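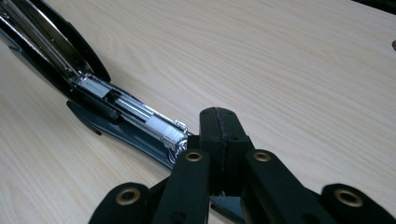

Covonstead Support replied that the upside-down back pages were almost certainly a driver setting, and could I please set "flip on short edge" and print the booklet again.

OK, so I did that! Twice, once from the Flukley print window and once from the printer's own properties box, and I restarted in between. Same result both times. Page 1 comes out fine, page 2 is on its head, page 3 is fine, and so on all the way through. The printer is a Mansour with the duplex tray and the program is Flukley Booklet, the version that came on the CD. I don't know the driver number - tell me where to look and I'll send it.

One thing I should have said in my first message: short jobs are perfect. I printed a four-page test and every side was the right way up. It's only the big file that goes wrong (the cookbook, 244 pages, lots of scanned recipe cards). I'd like to have 25 copies by July, so I'm getting a little nervous, and that's a lot of paper to waste on guesses. 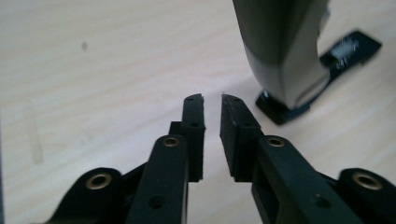
So after that I tried splitting the file. The first chunk, up to the end of Soups, printed right. The second chunk was upside down again, starting with the very first sheet. I swapped the order and it was still the second chunk, so I don't think it's the printer warming up or anything like that. There's a landscape chart in there (oven temperatures) and I'm wondering if that's what throws it off? 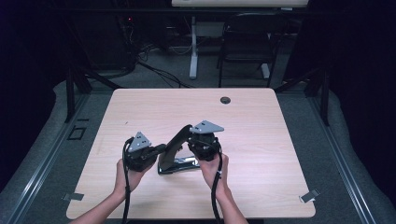

Your other question was about the paper. It's Mirley cream, the heavier kind, and I've tried cheap white copy paper too with no difference at all. I did mix up two piles while sorting, I'll admit that. Cream paper on a table as pale as that one is a pain to keep track of, so I've moved the sorting to the dark dresser in the hall and redone the test. Still upside down.

UPDATE, Sunday, June 11, 2006: I took out the oven chart and the second chunk printed right side up. Put it back, upside down. So it IS the landscape page! Can Flukley rotate just that one, or do I have to retype the chart sideways? Please leave the ticket open for now.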